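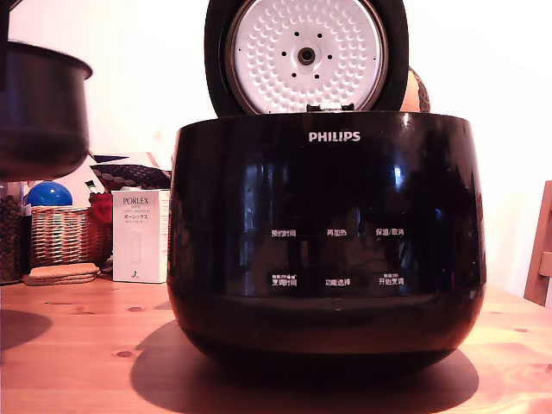

Subject: Re: [haton-residents] Appeal court ruling on the Sendik land

On Friday the list owner forwarded:

> Good news for everyone who has followed the Sendik case. The appeal
> court has sent the whole matter back to the tribunal. The judges saw
> that the council's sale to Fulora was wrong and the 76 plots will now
> be returned to the families. Please pass this on to your neighbours
> and sign the thank-you letter. We have 228 names so far and would
> like 2000 before the hearing.

I've read the order, all of it, and I can't find the part where the judges saw that the sale was wrong. Could whoever wrote this tell us which paragraph they mean?

As far as I can make out, the court said the tribunal hadn't dealt properly with the question of notice. The council says letters went out to every plot holder. The families say most never came. The tribunal believed the council and gave two lines of reasons, and the appeal court thought two lines was too few. So it goes back to be heard again, by a different panel. The new panel could hear everything and still believe the council. It would just have to explain itself at more length.

There is nothing about returning plots. The order stopping Fulora from building stays in place until the tribunal has decided, and that is worth having, but it was in place before as well. Paragraph 14 says in plain words that the court "expresses no view" on whether the sale was lawful.

I'd also go carefully with the thank-you letter. Who is it addressed to? If it's the judges, it's a bad idea, and I doubt a court office would even pass it on. If it's our councillors, most of them voted for the sale, and I'm not sure what I'd be thanking them for. I have not signed and won't until I see the final text. The version on the Nartey Hall noticeboard is different from the one sent round here. It has an extra sentence about compensation that I don't remember anyone agreeing to.

And where does the 2000 come from? A petition to the full council needs 100 names from the ward before they have to put it on the agenda. We passed that long ago. If the aim is to get it debated, it could be handed in tomorrow.

I want the families to get their land back as much as anyone on this list. But we had a message very like this one after the first hearing, some people stopped looking for somewhere else to go on the strength of it, and then the tribunal found against them. I'd hate to see that happen twice.

Could somebody who was in court say whether a date was given for the new hearing? The order says "the first open date after June", and I'd like to know if that means July or next spring.

Plot holder, east side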